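5월, 밤 11시 넘어서

예산안 마감이 코앞인데 표 세 번째 줄에서 이틀째 못 나가고 있다. 항목명은 "로봇 손(교체 또는 추가)". 괄호가 문제다. 교체면 소모품비로 비벼 볼 여지가 있고 추가면 자산 취득이라 심의를 받아야 한다. 같은 물건인데 괄호 안의 단어 하나로 결재선이 두 칸 늘어난다. 대학원에서 제어 이론을 배울 때는 이런 걸 배우게 될 줄 몰랐다.

아침에 Enikő Antal한테서 메일이 왔다. 견적서는 두 군데 이상 받아야 한다고. 알고 있다. 그래서 Jorkari하고 Petrenko에 다 넣었다. Jorkari는 다음 날 바로 PDF를 보내왔는데 어찌나 깔끔한지 표지까지 있다. 표지가 있는 견적서는 대체로 비싸다. 역시 비쌌다. Petrenko는 담당자가 메일 본문에 금액만 한 줄 적어 보냈다. 부가세 포함인지 물었더니 "물론입니다"라고만 왔다. 포함이 물론이라는 건지 별도가 물론이라는 건지. 다시 물어보기도 민망해서 하루를 묵혔다가 오늘 결국 다시 물었다. 답은 아직 없다.

납기는 Jorkari가 4주, Petrenko는 15주. 15주면 여름이 다 간다. 과제 중간 점검이 그 사이에 있으니 Petrenko로 가면 나는 점검 자리에서 "곧 도착합니다"를 발표해야 한다. 작년에 Hatem Alaoui가 바로 그 발표를 했다. 슬라이드 제목이 "도입 예정 장비 현황"이었고 질문이 많았다. 그는 요즘도 그 얘기가 나오면 커피를 가지러 간다.

점심은 건너뛰고 작업대 쪽에 가서 시간을 보냈다. 표를 쳐다보는 것보다는 손이 일하는 걸 쳐다보는 쪽이 그나마 급여 받는 기분이 난다. 식탁보는 여전히 그 잎사귀 무늬다. 장비 쪽에는 자산 번호가 줄줄이 붙는데 정작 작업에 매일 깔리는 천은 어느 장부에도 없다. 과자 상자도, 고무 닭도 마찬가지다. 내년 예산에 "조작 대상물 일체"라는 줄을 하나 만들어 볼까 하다가, 내역을 첨부하라고 할 게 뻔해서 접었다. 고무 닭의 규격을 어떻게 쓰나. 주황색, 볏 있음.
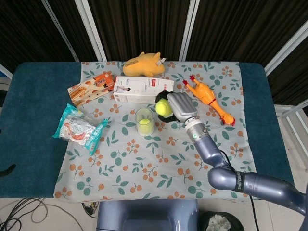

글 · Béla Szekeres
Erkdale 작업실 일기 / 분류: 장비, 돈, 한숨

테니스공은 말썽이 적은 편이다. 동그랗고, 어느 쪽에서 잡아도 공이다. 손가락이 공 하나를 쥐고 있고 컵 안에도 하나가 들어 있는 걸 보면서 나는 감동하는 대신 손가락 관절당 단가를 나누고 있었다. 예산철에는 사람이 이렇게 된다. 노란 돼지 인형을 보면서도 돼지가 아니라 "연질 대상물, 비정형"으로 보인다. 돼지는 옆으로 누워 있었는데 내 심정과 자세가 비슷했다.

그래도 가서 본 보람은 있었다. 계획서에 빠뜨린 게 눈에 들어왔다. 손바닥에 감아 둔 검은 천. 새 손을 사면 저것도 새로 있어야 할 텐데 두 회사 견적 어디에도 저런 건 없다. Jorkari에 물어보면 틀림없이 "옵션 품목"이라며 표지가 있는 견적서를 한 부 더 보낼 것이다. 케이블도 그렇다. 왼쪽 바닥에 검은 선이 뭉쳐 있는데 저걸 정리할 덕트값은 매년 적었다가 매년 깎인다. 깎는 쪽 논리는 "기존 것 활용"이다. 기존 것이라면 바닥의 저 뭉치를 말하는 모양이다. 올해는 이름을 바꿔 "안전 설비"로 올릴 생각이다. 거짓말도 아니다. 지난달에 내가 걸려 넘어질 뻔했으니까.

오후에는 Innes Purves와 통화. 그쪽 Rudmont 사업에서 같은 계열 손을 먼저 들여놨다길래 유지비가 얼마나 드는지 물었다. 한참 뜸을 들이더니 "구입비는 잊어버려"라고 했다. 위로인 줄 알았는데 그 뒤로 수리비 이야기를 한참 했다. 손가락 쪽 부품은 한 마디만 나가도 손가락째로 바꾸고, 손가락은 낱개로 안 팔고 두 개 묶음으로 판단다. 양말도 아니고. 남은 한 개는 서랍에 모아 두고 있다고 한다. 언젠가 손 하나가 될지도 모른다고 해서 같이 웃었지만 전화를 끊고 나서 예비 부품 줄을 새로 만들었다. 이제 표가 한 쪽을 넘긴다. Enikő는 한 쪽짜리를 좋아한다.

저녁에 Kalevi Salminen이 지나가다가 화면을 보고는 차라리 빌려 쓰면 어떠냐고 했다. 임대. 다들 한 번씩은 그 말을 한다. 그래서 따로 계산해 둔 게 있다. 2년 빌리면 한 대 값의 대부분이 나가고 끝나면 빈손인데, 여기서 빈손이라는 말은 비유가 아니다. 그 대신 고장 나면 그쪽이 가져가고, 자산 실사 때 스티커를 찾아 바닥을 기어 다니지 않아도 된다. 실사를 떠올리면 조금 솔깃하다. 작년 실사 때는 스티커를 팔 안쪽에 붙여 놓은 걸 찾느라 오전이 다 갔다. 붙인 사람은 나였다.

Kalevi는 또 처음부터 손가락이 왜 이렇게 많이 필요하냐고 물었다. 집게면 되지 않느냐고. 공만 집을 거면 집게로 된다. 컵도 된다. 구겨진 과자 봉지에 가서부터 얘기가 달라지는데, 이걸 심의 위원들에게 두 문장으로 설명해야 한다. 써 놓은 초안은 이렇다. "대상물의 형상과 경도가 다양하여 다지 파지가 요구됨." 세 번 읽으니 나도 무슨 소린지 모르겠다. 봉지를 직접 들고 들어가서 책상 위에 놓는 게 빠를 것 같은데 Enikő가 말릴 것이다.

현재까지의 표.
로봇 손(교체 또는 추가): 금액은 Jorkari 기준으로 적음. 괄호는 미정.
예비 손가락: 2개 묶음 하나. Innes 말로는 모자란다.
손바닥용 천: 금액 모름. 직접 만들 수 있는지 알아볼 것.
케이블 정리: "안전 설비"로.
임대안: 별지. 물어볼 때만 꺼낸다.
대상물: 안 적음. 계속 내 지갑에서.

마지막 줄은 제출본에서 지워야 한다. 지난번에 안 지우고 올렸다가 개인 지출 경위를 쓰라고 해서 반 쪽을 썼다. 과자값보다 내 반나절이 비쌌을 것이다.

방금 Petrenko에서 답이 왔다. 부가세 별도란다. 그러면 두 견적 차이가 생각보다 훨씬 줄어든다. 15주를 참을 이유도 그만큼 줄었고, 나는 이 한 줄 때문에 비교표를 처음부터 다시 그려야 한다. 내일 아침에 하자. Enikő한테는 제출이 오후가 될 것 같다고 미리 써 두고 잔다.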